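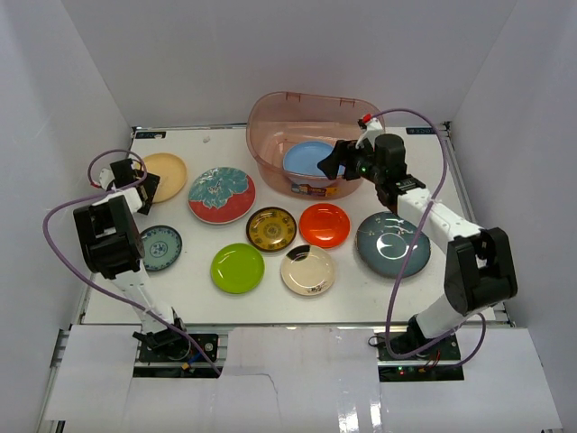 **Loltell bench, dish clearing – acceptance checklist, November**

Task under review: two arms move mixed plates from the table into a plastic basin. The Inden proposal calls this "ready for supervised home use." I marked each line Pass, Fail or Open. Open means I wasn't given enough to judge.

### 1. Work area

- [x] **Arms fixed at the front edge, plates within the enclosure** – Pass. White walls on the left, right and back. I'd like to see the kitchen that comes with those.
- [ ] **Cables clear of the work** – Fail. The purple cable on the right arm lies over the big teal plate. Reroute it and clip it before the next session.
- [ ] **Control boards covered** – Fail. Both sit out in the open at the arm bases, next to a job that will sooner or later involve water.
- [ ] **Floor of the work area secured** – Fail. Loose paper around the bases. Tape it down or take it away.

### 2. The load

- [x] **Mixed set of plates** – Pass. Different sizes, plain and patterned, several glossy. Better than the matching white set Voditano used in its demo.
- [ ] **Plates stacked or touching food** – Open. The proposal covers single plates only. After dinner at my house they come in a pile with a fork stuck in the middle.
- [ ] **Basin stays put when bumped** – Open. It's a light plastic tub. Ask for a test with it empty and another with it full.

### 3. Handling

- [ ] **Grip on a flat rim** – Open. Two-finger grippers have to get under or over an edge that sits very close to the table. The log lists 358 tries and 352 lifts, which sounds fine until you read that a "lift" ends when the plate leaves the table. Getting it into the basin is a separate number, and it's missing.
- [ ] **Plates set down without chips** – Open. Ask for a rim check before and after.
- [ ] **Arms keep out of each other's way over the basin** – Open. Both would have to share one small opening.

### 4. Time and cost

- [ ] **Full table cleared in reasonable time** – Fail. Stated time is 40 minutes with one operator watching. I can do it in two, and the operator could too.
- [ ] **Parts list complete** – Fail. The quoted 3884 dollars leaves out the enclosure and the operator.

### Comments

Recommend no sign-off for home use. Fine for continued bench work once section 1 is fixed. The Ivanov checklist we used last year had no line for washing, so I've added one for the next round: *plate comes out clean*. Leave it blank until somebody sends a machine that tries.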